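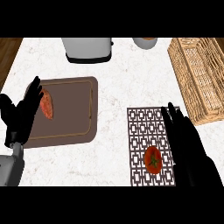

Relatório de andamento - projeto Cozinha Escola Undwood
Para: Fundo Masri, acompanhamento de projetos
Data: 22/8/19

Segue o relatório do período. Desculpem o formato corrido, a semana foi de inscrição e o telefone não parou. Planilha financeira vai em arquivo separado, como da outra vez.

Resumo rápido
Curso de panificação e confeitaria: andando. Curso de conservas: começou com atraso de três semanas, já recuperou uma. Reforma da área de lavagem: parada, explico abaixo. Dinheiro: dentro do previsto, menos a conta de gás.

Inscrições e turmas
Recebemos 119 inscrições, bem mais do que cabia. Entraram 104 pessoas, divididas em 6 turmas. As que ficaram de fora estão em lista de espera e têm prioridade na próxima chamada. Na metade do período continuavam frequentando 72. É menos do que queríamos. Ligamos para quem parou de vir: a maioria arrumou serviço ou mudou de horário no serviço que já tinha, uma parte não tinha com quem deixar criança. A turma da noite foi a que mais perdeu gente. A da manhã quase não perdeu.

O que mudamos por causa disso:
- turma da noite começa meia hora mais tarde e perdeu o intervalo longo
- vale-transporte entregue por quinzena, antes era no fim do mês
- reposição de aula teórica em qualquer turma, é só avisar na véspera

Ainda cedo para dizer se resolve. As duas primeiras quinzenas foram melhores.

Conteúdo dado
Panificação: pão francês, pão de forma, fermentação natural (essa rendeu, pediram aula extra), bolos simples, massa de pastel. Falta folhada e falta a parte de ficha técnica, que foi empurrada para o fim e não devia. Quem vende em casa precisa saber quanto custa a fornada antes de por preço, e hoje muita gente cobra olhando o preço da vizinha.
Conservas: higiene, esterilização de vidro, picles, geleia de duas frutas. A compota ficou para o próximo módulo. A apostila foi revista, letra maior, menos texto, tabela de tempo de fervura numa página só para colar na parede.

Estágios
Padaria Grurnuleck renovou o acordo, recebe aluno de duas em duas semanas. Pediram que chegassem sabendo usar balança e lendo ficha, mais um motivo para adiantar aquele conteudo. Com a distribuidora Erka a conversa é outra: não oferecem estágio, mas topam vender farinha e açúcar a preço de atacado para os formados que comprarem em grupo. Minuta do acordo em revisão. Mando quando assinar.

Reforma
Parada. O piso da área de lavagem foi retirado e apareceu vazamento antigo, cano de ferro, trecho inteiro comprometido. O primeiro orçamento não cobria isso. Temos dois orçamentos novos, esperando o terceiro para seguir a regra do Fundo. Enquanto isso a louça é lavada nas pias do corredor, o que atrasa o fim de cada aula e irrita todo mundo. Não pedimos verba adicional por enquanto. Se o terceiro orçamento vier parecido com os outros, dá para cobrir com a sobra de mobiliário, mas precisamos de autorização por escrito para o remanejamento.

Financeiro
Ingredientes abaixo do previsto, compramos melhor. Gás acima: forno ligado mais horas por causa das reposições, e houve reajuste. Transporte no valor. Material gráfico ainda não pago, a nota veio com CNPJ errado e foi devolvida. Instrutoria em dia.

Pendências nossas
- enviar listas de presença assinadas das turmas da tarde (faltam duas)
- corrigir nota da gráfica
- questionário de renda dos alunos, aplicado só em parte das turmas
- seguro do estágio, renovação

Pendências do Fundo
- resposta sobre o remanejamento mobiliário / hidráulica
- confirmar se o logo novo já vale para os certificados, a gráfica está perguntando

Próximos passos
Terminar panificação com ficha técnica e custo. Abrir o segundo módulo de conservas. Retomar a obra assim que sair a autorização, com aula no salão da frente nos dias de quebra-quebra. Feira de encerramento em dezembro, com venda dos alunos, cada um com sua mesa e seu preço calculado. Local ainda não fechado, o pátio serve se não chover. Convite segue depois.

Relatório final na data do contrato. Qualquer dúvida sobre a planilha é melhor por e-mail, no telefone a ligação anda caindo.

Coordenação, Cozinha Escola Undwood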